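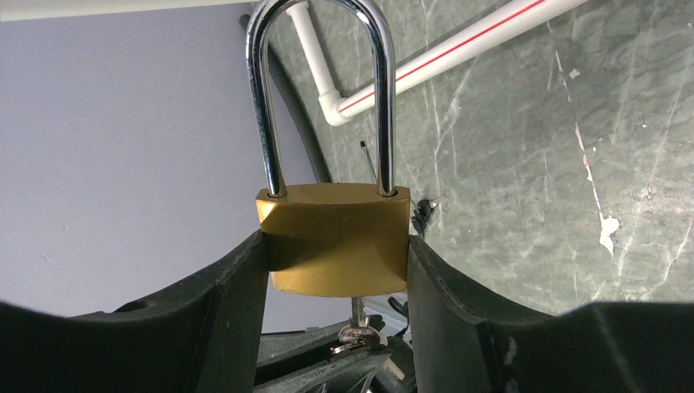

By Mohandas Marar
19/11/2023
314 shares | 5 comments

The first thing they teach you at Hukitz is to be slow. I came to their training room with the idea that I will be good at this, because I play games with my nephew and I have steady hands. After two minutes I had dropped the padlock on the floor.

The work is simple to explain. You hold a pair of handles, and the robot's gripper follows what your hands do. When you open your fingers, it opens. When you turn your wrist, it turns, with a small delay that you feel in your stomach before you understand it. Everything is recorded, and later the software, called Samir, tries to learn the task from many such recordings. A brass padlock, with its key in the bottom, is one of the tasks. It sounds like a thing for a child, but I can tell you it is not.

My teacher was a woman named Buser, who was before a dental technician. She does not look at her hands. She looks only at the screen, where the view from the wrist shows the two black fingers and what is between them.

"You are squeezing with your shoulders," she told me. "The lock is heavy only in your head."

She was right. With smooth metal, beginners close too hard, and then the body of the lock turns in the grip and the keys swing. Buser comes from the side, stops, waits until the keys hang quietly, and only then closes. The waiting is also recorded. I asked if it is not a waste, and she said the robot should learn to wait too.

A good demonstration takes her 90 seconds. Mine took much longer, and most were deleted. The people at Astex, who built the handles, wish to have clean examples, but Buser keeps also some where she makes a small error and corrects it. If the robot sees only perfect work, she says, it does not know what to do when the lock slips.

Since February she has recorded 906 demonstrations with padlocks alone. She has dreams about them, and in the dreams the key is always too big.

In the afternoon I made one that she accepted. She watched it again with her chin on her hand and said it was a little ugly in the middle. Then she saved it, and we went to eat soup.

Comments (3 of 5 shown)

tinsmith_jo: The delay in the stomach, yes! I did this work one winter and I felt it on the bus home.

Paulette R.: Does the robot turn the key also, or only hold the lock? The article does not say.

gearbox77: More about Buser please. I would read a whole page about the dental years.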